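The ceramics market in Kimari takes place every October, and this year I finally went there for the whole day. Before, I always came in the afternoon, when the best bowls were already sold and the potters were tired of talking. My train arrived at half past eight, and I walked from the station because the bus does not run so early.

The market stands on both sides of the canal, from the old mill to the Baver bridge. According to the leaflet it has 437 metres of stalls. I believe it, because my feet felt every metre on the way back. The leaflet also gives a short history: the first market had only local potters, and the glass people and the weavers joined later. Some visitors complain about this. I don't mind it, although I did not stop at the glass.

I had made one rule for myself, which was to go once along the whole market before I bought anything. I broke it at the fourth stall. There was a small jug with a grey ash glaze, a little bit crooked at the neck, and the potter had put it at the back as if she did not like it. It cost less than the others. I asked if it had a fault and she said no, it only leaned, and it poured very well. She filled it from her own water bottle to show me. So I bought it, and then I had to carry it all day. 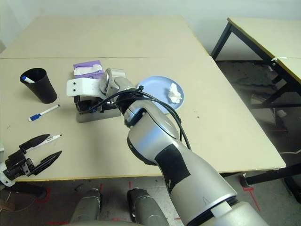

After the jug I was more strict. I looked at a big group of plates from a workshop called Dada, three potters who share one kiln in the hills. Their plates are nearly flat, with a thin dark line on the rim, and each one has a number scratched on the bottom. I turned over number 847, then number 351, which was much older and had been brought only to show how the clay has changed. The older one was heavier and more yellow. I liked it better, but it was not for sale.

The prices have gone up, I must say it. A large platter that I remember from two years ago as expensive is now very expensive. One of the potters explained to me that gas for the kiln is the biggest part, and after this the fee for the place. He was not angry about it. He said that he makes more mugs now and fewer platters, and that he misses the platters.

At noon I ate a potato pancake on the steps by the water and listened to the accordion player, who knew four songs. Then I went to the demonstration tent.
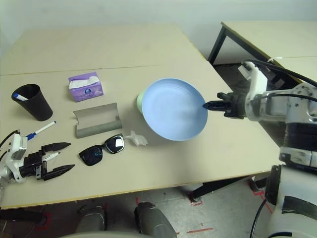

In the tent an old man from Kuruc was throwing bowls on a kick wheel, without any motor. He did not speak at all. His daughter held the microphone and told us what he was doing, sometimes a bit too late, so that the bowl was already finished when she explained how it would begin. I stayed for five bowls. The last one he cut in half with a wire, so that we could see how even the wall was, and a boy in the first row cried out as if somebody had hurt a cat.

The sign at the gate said that 2,300 people came last year. I would guess this year was fuller, at least between eleven and two, when it was hard to stand still in front of a table. If you want to speak with the makers, go before ten. Bring cash too, as the card machines were slow by the canal, and take an old towel for wrapping. I had only newspaper, and the jug came home with black print on its belly. It washed off with warm water.

I have one question for those who know the market longer than me. Was there always a second row of stalls behind the mill? I found it only when I was leaving, and most people there were already packing.

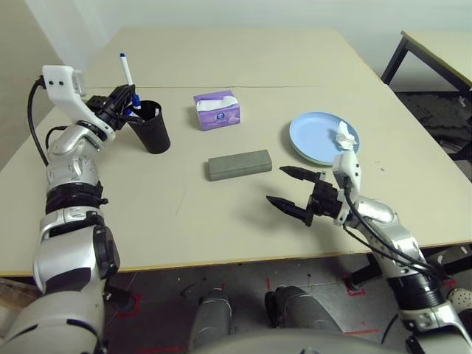
Sulastri Mandagi wrote to me that the row behind the mill is new, only since last year, and that it is for potters who are showing for the first time. She bought two soup bowls there in the morning and says that the prices were kinder than on the canal side. She also says the old man from Kuruc does speak, but only when the microphone is off.

Next October I will start behind the mill and go along the canal afterwards.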